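How to Read the Wind on a Long Bike Ride (or a Car Trip, or a Walk!)

Have you ever pedalled along a flat road and felt as if somebody had hold of the back of your saddle? Then you turned a corner and suddenly you were flying? You didn't get stronger at that corner. The wind did the work!

Wind is one of the best things to learn about before a journey, and you can start learning today, with wet fingers and a bit of paper.

## What is wind, anyway?

Wind is air going somewhere. The sun warms up some parts of the land more than others. Warm air is light, so it floats up, and cooler air slides in underneath to fill the gap. You feel that sliding air on your face.

On a small scale this can happen between a field and a wood. On a big scale it can happen between a whole sea and a whole country, and then you get wind that blows all day long without stopping for lunch.

## The names are backwards

Winds are named after the place they come **from**. A west wind comes from the west and blows towards the east. If you are cycling west and the forecast says "west wind", it will be blowing right in your face. Grown-ups get this muddled too, so don't worry if you need to say it out loud a few times.

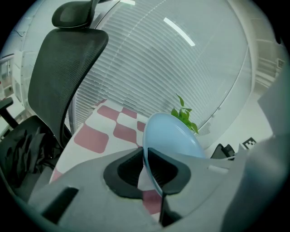
There are three words that travellers use all the time:

- **Headwind** – blowing at your face. Slow and tiring.
- **Tailwind** – blowing at your back. Lovely!
- **Crosswind** – blowing from the side. It can give you a push when you aren't expecting one.

Long-distance lorry drivers, cyclists, pilots and people towing caravans all talk about these three. A pilot with a good tailwind can arrive early. A family towing a caravan in a strong crosswind may have to slow right down, or stop and wait for it to pass.

## Why flat places are so windy

Imagine the road from Ritley to Kevik. (Get a pencil and draw it if you like: one long straight line, Ritley on the left and Kevik on the right.) The land is flat the whole way. There are hardly any trees and no hills, only grass and fences and sky.

Air rubs against everything it passes. Trees, houses and hills all slow it down near the ground, in the same way that long grass slows down a rolling ball. On the Ritley road there is very little to rub against, so the wind whooshes straight across and reaches you with nearly all its puff left.

Now draw a second line, going up from Kevik to a village called Queiroz, and put hills on both sides of it. Down in the valley you might be quite sheltered. But watch out! If the wind is blowing the same way as the valley runs, the hills can squeeze it, and squeezed air speeds up. You can feel the same thing in the gap between two tall buildings.

## How much difference does it make?

Let's do a sum. Say you ride your bike at 20 kilometres an hour on a still day, and the wind picks up until it is blowing at 20 kilometres an hour too.

If it's exactly behind you, you and the air are moving along together. You'd feel almost no wind on your face at all! It can be so quiet that you hear your own tyres.

Turn round and ride back at the same speed, and the air hits you at 20 plus 20, so 40 kilometres an hour. That is *very* hard work. Most people can't keep it up and have to change to an easier gear.

So a there-and-back ride is a puzzle. Would you go into the wind first, or have it behind you first? Lots of cyclists like to do the hard half first, while their legs are fresh, and get blown home for tea. I do it that way round too.

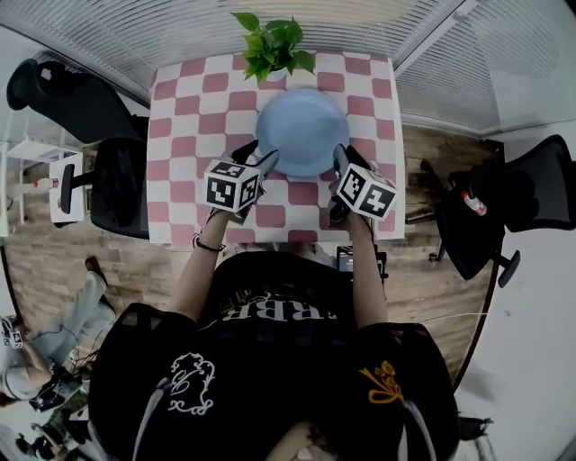

## Be a wind detective

You don't need any fancy kit. Go outside and try these.

**The wet finger.** Lick a finger and hold it up. The side that feels coldest is the side the wind is coming from.

**The grass drop.** Pull up a pinch of dry grass, hold it at shoulder height and let go. Which way does it drift?

**Flags and smoke.** A flag hanging down means hardly any wind. A flag standing straight out means plenty. Chimney smoke leans over in the direction the wind is going.

**The clouds.** Stand still next to a lamp post and watch a cloud go past the top of it. Sometimes the clouds go a different way from the grass! The wind high up, at 2,000 metres, can be blowing quite differently from the wind around your knees.

## Planning a windy day out

Suppose you are going from Queiroz to Arnata, 28 kilometres away, and the forecast says there'll be a strong wind from the south. Before you set off, look at the map and work out:

1. Which way are we going?
2. Where is the wind coming from?
3. Are there any woods, hedges or villages where we could stop for a rest out of the wind?

Then pack for it. Wind makes you feel colder than the thermometer says, even when it's sunny, so take a jacket that zips up. Hold on to maps and crisp packets. Drink plenty of water too, as wind dries you out without you noticing.

If you're on bikes, ride behind the biggest person in your group, with a safe gap between you. They make a pocket of calmer air and you can ride along in it. Take turns at the front if you're all the same size, and shout before you swap.

If the wind is pushing you about the road, get off and walk for a bit, on the side away from the traffic if there's a path there. Ask a grown-up to check the forecast again in the afternoon, and keep some biscuits for the last few kilometres.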